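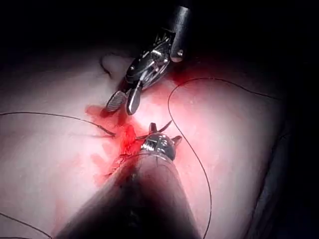

Zunddale, June

Suturing in a small space: notes for the second practical block
Notes prepared by Csenge Szénási, with corrections from Wiremu Halliday

These notes go together with the reading from the first block. Please read them before you come to the practice room, and bring them printed, as there is space at the end of each part for your own remarks. The group has 16 places and we start at the hour exactly.

1. What we look at first

Before you touch a needle you should learn to read a wound. In the view on the first page there is a small incision with uneven edges, and the blood is strongest close to it. Further out it becomes thin and pink. A beginner often looks at the largest red area and believes the problem is there. Look for the place where the colour is darkest and the pool is wet, and then look for the edge of the tissue. Blood moves to the lowest place, so the middle of the stain and the middle of the wound can be two different points.

Jagged edges need more patience than clean ones. When the two sides do not match by themselves, choose one point on each side which clearly belong together and place your first stitch there. The other stitches will follow from this one. If the first stitch is wrong, all the others will be a little wrong also, and at the end you will have a fold of tissue with no partner.

2. The thread

Most of the difficulties in this block come from the thread and not from the needle. Look again at the first page. Three lengths of dark thread lie on the pale surface, and the longest makes a wide arc before it runs down the right side and leaves the view. With a thread like this you must always know two things: which end is free, and where the slack is.

My advice for handling the slack:

Keep the loop on the side where you are not working.
Before each new pass, follow the thread with your eyes from the tissue to its end.
Do not pull on a thread if you cannot see both sides of the loop.
Cut pieces should be taken out at once. Short pieces left on the surface are easily confused with the working end.

The colour helps us here. Dark thread on light tissue is easy to see, but when it crosses blood it almost disappears. In the practice room Máté Magyar will show you how to rinse a small area without moving the thread.

3. Holding tissue and holding thread

The jaws of a grasper are not always the same on both sides. In our view one jaw is flat with a fine crosshatched surface, and the other is smoother. A ridged surface holds well, but it also marks what it holds. For tissue, take a little more than you think necessary and close gently. A very small bite with strong pressure tears more often than a larger bite with light pressure.

For thread, hold near the end if this part will be cut away later. If you must hold the part which will stay in the patient, close only as much as you need. A crushed thread can break when you make the knot, and usually it breaks at the last throw.

Keep the jaws a little open while you approach. Students like to arrive with closed jaws and open them at the last moment – this makes a jump at the tip, and the jump is bigger than it feels in the hand.

4. Two tips, one small area

When both instruments work over the same few millimetres, agree with yourself which one is resting and which one is moving. The resting tip should be beside the wound and not over it. The instrument which is nearer to your eye looks very large and hides much, so bring it in from the side where you need to see least.

5. Exercise

Use the Fusmont pad, pale side up. Make one short irregular cut. Close it with interrupted stitches, then remove them and repeat with a running stitch. Mahsa Safavi will check the spacing after each closure. Please write down on your sheet:

– where you placed the first stitch and why
– how many times you lost sight of the free end
– if any thread broke, at which throw

Coloured liquid will be added to the pad only in the second round. Yichen Fang has the bottles, please ask before you take one.

For next time read the Bodnár chapter on knots, page 33 until the end of the section. Questions to me in room 1676, before lunch.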